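The Class That Reads Aloud on Friday

When I moved to Posville to teach English, I could explain the present perfect in four ways, but I could not ask for a bag in a shop without repeating myself. English is my third language. I learned it from books, and my mouth came to it late. For this reason I became interested in a small evening class in Clostwood, where adult students spend most of their time reading aloud.

The teacher is Fouad Tazi. He started the class in January with one rule, that every student brings a text he or she really needs. One woman brings letters from her son's school. A baker brings the safety rules of his workplace. A retired driver from Ronilcombe brings old detective novels, and he does all the voices.

Tazi gives each text back with marks in pencil. The marks show where to breathe and which word should be strong. He corrects very little grammar during the reading. "If I stop them at each mistake, they will learn to be afraid of the next one," he told me. He writes the mistakes on a card and returns the card at the end, when everybody is putting on their coats.

I asked him how much vocabulary a student should have before joining. He said that 500 words are enough to begin and 1,000 are comfortable. I was surprised, as my own school wanted much more from us before we could open our mouths. But I listened to a beginner read a page of 65 words about renting an apartment, and I understood every one. She had practiced it at home for a week, mostly while cooking.

There are things I would do differently. The lesson lasts 70 minutes without a break, and the quiet students get tired before the end. I would also like more time for free conversation. Reading well from paper does not prepare you for the moment when a neighbor answers with a question you did not expect. Tazi agrees with this, and after the summer he wants to add a second evening at the Cronin library only for talking.

For now, the students go on with their pages. I have started to do the same at my kitchen table, with the local newspaper, slowly, and with a pencil.

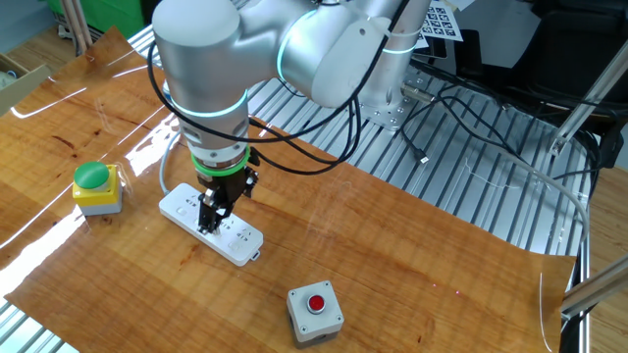
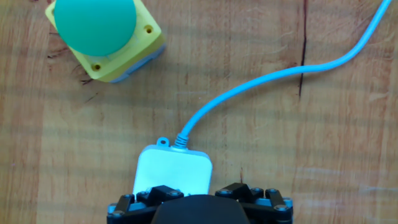
First picture: gripper at a white power strip. Second picture: yellow push-button housing on a wooden tabletop.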